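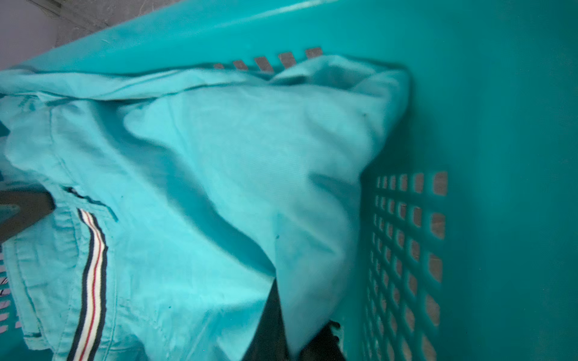
Posted by wondimu_a in Grippers and End Effectors, 9:40 am

Wide plate fingers or narrow fingers for clothes?

Hello all. I am comparing two finger sets on the same arm, for taking clothes out of a basket. One is the Dinevix wide plate, the other is the Endside narrow finger with the soft tip. Same controller, same wrist camera, same speed limit for both.

I made 50 picks with each. The wide plate dropped the garment 13 times. I expected the narrow one to be better on thin cotton, and it was, but on thick cloth it pinches only the top layer and then the rest slides away. So now I don't know which one to buy for the second arm. What do you use?

Reply from hniazi

Narrow, always. With the wide plate you push the fabric down before you close, and you lose the fold you wanted to take. Thirteen drops is a lot. What is your closing force?

Reply from wondimu_a

I set it at 55 percent for both sets. Higher than this, the motor of the gripper becomes warm after one hour and I don't like the smell.

About pushing the fabric down, I agree for shirts. For trousers and jackets I don't agree. There the plate makes a flat contact on many layers together, and this helps more than it hurts. 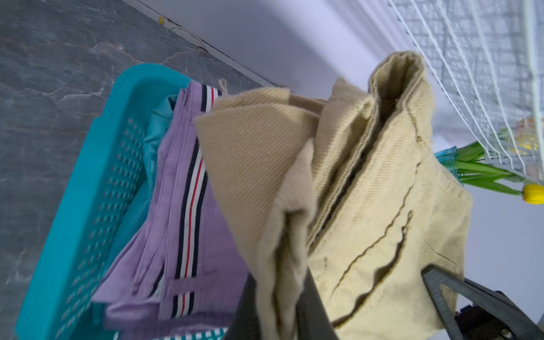
With the narrow set I had to grasp the same kind of cloth two or three times before it stayed. I can send the log if somebody wants to read it. It has 2,621 lines, most of them boring.

Reply from setiawan_fan

You are comparing fingers, but I think your problem is the approach angle. I had a Setiawan gripper with plates even wider than yours, and when I came in along the wall of the basket instead of straight down, my drops went to almost nothing. I never changed the fingers.

Reply from hniazi

That works if the basket is stiff. Mine bends when the finger touches the rim, then the force reading is wrong and the controller stops. Sorry, but I don't believe in "almost nothing" without numbers.

Reply from setiawan_fan

I don't have numbers, it was in March and I did not keep them. Try it and see.

Reply from wondimu_a

I tried it today after lunch. Better with the wide plate, no difference with the narrow. I will repeat it with more picks before I say a percentage.

But now I have a second question, and it is about the camera.

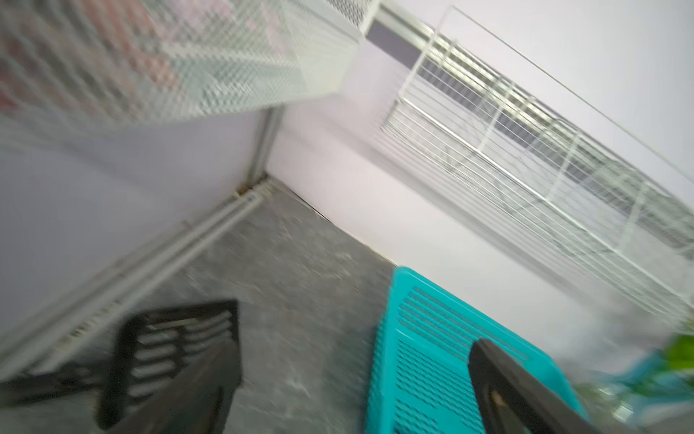 My exposure time is too long for the speed of the wrist. When the arm turns quickly, the picture smears so much that I can't trust any edge in it. The bright turquoise of the basket I can still find by color, but the ribs of the black slotted thing on the floor come out double, and my edge detector takes each one as two. The finger also covers part of the basket side, and this is worse with the wide plate. Has anybody used the Liveo camera on a wrist? I read that it has a global shutter, but I don't know if this helps in normal room light.

Reply from hniazi

Global shutter will not remove this. It fixes the bending of straight lines, but if the exposure is long you get blur with any shutter. Make it shorter and add a light, or wait until the arm stands still before you take the picture. The second one costs no money.

Reply from wondimu_a

Waiting costs me time in each cycle, but OK, I will test a short stop first. For the fingers, I keep the wide plate on this arm and order one narrow set for the second.

Reply from setiawan_fan

And please come in along the wall!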